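Tisau Fight Records: README and data card

Maintained by Somkiat Petchrat. Last full pass over the files: June 2023.

What this is

A set of amateur and small-show professional MMA and combat sambo results, put together from printed programs, promoter pages and score sheets. It has 2,000 bouts in the main file and 100 more in a holding file that I don't trust enough to merge. Coverage is thin before the Akpalu shows began and I doubt it will get better.

Please read the next part before you build a ranking on it. People keep doing that, and the rankings keep coming out silly.

What a record is worth

An unbeaten record in this data means that no loss was found. It doesn't mean there wasn't one. Promoters like to print a clean record on a poster, and fighters don't rush to correct them. I have seen the same man listed as undefeated on one program and as coming off a loss on another, one show apart. Where the two can't be squared, the bout goes in with result set to "disputed" and stays that way until somebody sends me a score sheet.

"Champion" is worse. Anybody with a belt maker can crown a champion. The title field records what the promoter called the bout and nothing more. Interim titles, regional titles and titles contested once and then forgotten are all in there with the same flag.

Files

bouts.csv — one row per bout, main file
holding.csv — the untrusted ones
fighters.csv — one row per fighter, with spelling variants in the aliases column
shows.csv — promoter, venue, city, rule set

Fields that cause trouble

weight_class: copied as printed. Catchweight bouts are often listed under the nearest class, so don't use this to work out who missed weight.

method: "submission" covers verbal taps, and in older rows it also covers corner stoppages. I would like to split these and probably can't.

round_time: blank when unknown. A value of 5:00 can mean a real finish at the bell or a lazy typist.

rules: 2 values, mma and sambo. The Filell shows ran a mixed format with a jacket in the first round, and these are filed under sambo for want of anything better. 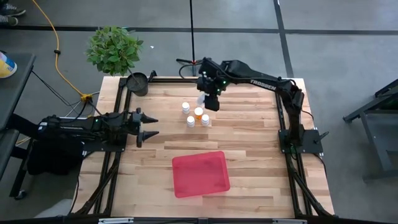

Tabletop with bottles, one arm at each side.

Matching fighters across shows

This is the weakest part. Names come in from several alphabets and get respelled by whoever made the poster. I matched them with a script called Stevirine and then went over 1,000 pairs by hand. The script is fine on long surnames and poor on short ones. Brothers on the same card fool it every time. If two fighters share a surname, a city and a weight class, assume the match is wrong until you have checked it.

Birth dates would fix most of this. I left them out on purpose, partly for privacy and partly for the reason that half of them looked made up.

Known gaps

Women's bouts are missing from nearly all of the early programs. I can't tell whether they weren't held or weren't printed.

No-contests are undercounted. A promoter has little reason to advertise one.

The October shows in Akpalu have results but no times. The timekeeper's sheets were promised to me and never arrived.

Uses I would avoid

Betting models. Pound-for-pound lists. Claims about which gym produces the best wrestlers, given that gym is self-reported and changes with whoever paid for the banner.

Corrections

Send a scan or a clear photo of the source along with the row number. "I was there" isn't a source, and neither is a highlight reel that stops before the referee steps in. I don't take corrections from managers unless there is paper attached — this has been tested.

Use of the data

Free to copy with the name of the set and the date of the version you used. If you clean up the aliases column, please send it back.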